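A Morning at the Clarano Soap Works Open Day
I'd been meaning to get up to Bresden for the Clarano open day for years, and this June I finally did it!

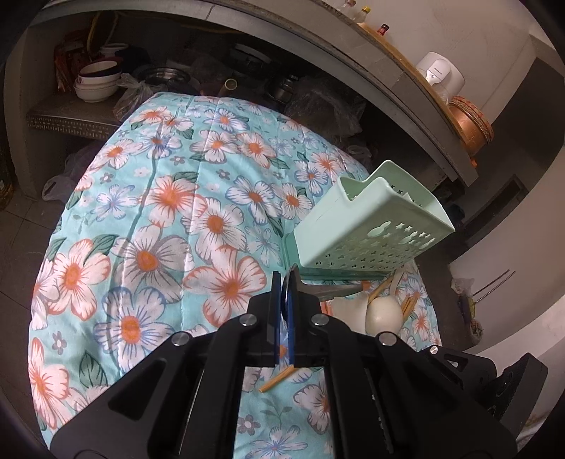
The drive took longer than I'd planned (roadwork outside Flenitbridge, one lane, a very patient man with a sign), so I pulled in just as the 10 a.m. tour was lining up at the gate. Parking is in the field across the road. It's free, it's bumpy, and I would not bring a low car.

If you don't know Clarano, it's a family soap works that has been in the same brick building since the current owner's grandmother ran it. They make bar soap, a bit of laundry soap, and one very strong-smelling green block that mechanics love. Tickets were $2, and they hand you a hairnet and a pair of shoe covers at the door. I looked ridiculous. So did everyone else, which helped.

Our guide was Graça Torres, who has worked the boiling room for 20 years and talks fast. She took us up a metal staircase to look down into the big kettle, and oh my goodness, the heat. It was cooking at 205 degrees that morning and my glasses fogged over before I got to the railing. She said you learn to tell by the sound when a batch is ready — a kind of slow plop, like oatmeal. I stood there listening for it and heard mostly the extractor fan.

After that came the cutting room, my favorite part. The soap gets poured into long frames and left to set, and then it's pushed through wires that slice it into bars in one go. One of the kids on our tour asked what happens to the crooked ends and Graça pointed to a bin and said they get melted and go around again. He was very pleased with that. He asked about four more questions about the bin.

The stamping machine is an old Sleiman press with a foot pedal, and they let a few people try it. My bar came out with the name sitting sideways. I was told to keep it, and it's in my bathroom now, smelling of lemon.

The drying loft was a letdown, I have to say. You only get to peek in from the doorway, and with a group our size half of us were looking at the back of somebody's hairnet. They could run smaller groups, or let people through one side and out the other.

The shop is at the end, of course. Seconds are sold by the pound out of a big tub and I went a little overboard (lavender, oatmeal, two of the mechanics' blocks for my brother). The visitor book was open next to the register and I was number 1174, right under a lady who had written "lovely smell" and underlined it.

Lunch was a cheese roll and coffee from the van in the yard. The coffee was weak but the roll was great, and I ate it on the wall by the loading dock with a bag of soap on my lap. Go early, wear something light, and bring cash for the shop.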